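Progress report to the Semwal Fund - August
Window and entry decorating, Vudier senior residence
From: Pallavi Singhal

Quick one this month, sorry, install starts at 7 am tomorrow and I'm still cutting ribbon.

Where we are. Front entry finished. Lobby shelves finished apart from the top row. Dining room swags half up - the hooks we ordered from Fliltis came in the wrong size and had to go back. New ones promised, no date yet. 19 doors have their wreath, the rest get done once the hallway paint is dry.

Money. Grant was 3,000. Spent so far 1,846, mostly fabric, wire and the two big lanterns. Another 400 is set aside for the hooks and the ladder rental, not paid yet. Receipts are in the folder you shared, except the lantern one, wich I will scan this week.
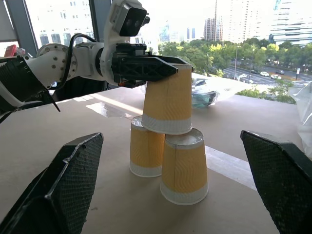 Yellow paper cups stacked in a pyramid on the tabletop.

Changes from the plan. Dropped the garland on the stair rail, the building manager wants the rail clear for residents. Moved that greenery to the Timis wing, over the reading nook. Looks better there anyway. Also switched from red to rust and cream after the residents' vote. No extra cost, store took the red back unopened.

Problems. Storage mainly. The closet we were given is shared with housekeeping and boxes keep getting moved. Two bows crushed, remade. Could use a lockable cabinet if there's anything left over at the end - would need your ok first.

Next. Finish dining room, top shelves, remaining doors. Then the outdoor planters, weather permiting. Lights get tested after dark, probably 8 pm so the staff can see the timer settings too.

Need from you: yes or no on the cabinet, and the name of whoever is coming to the walk-through.

Pallavi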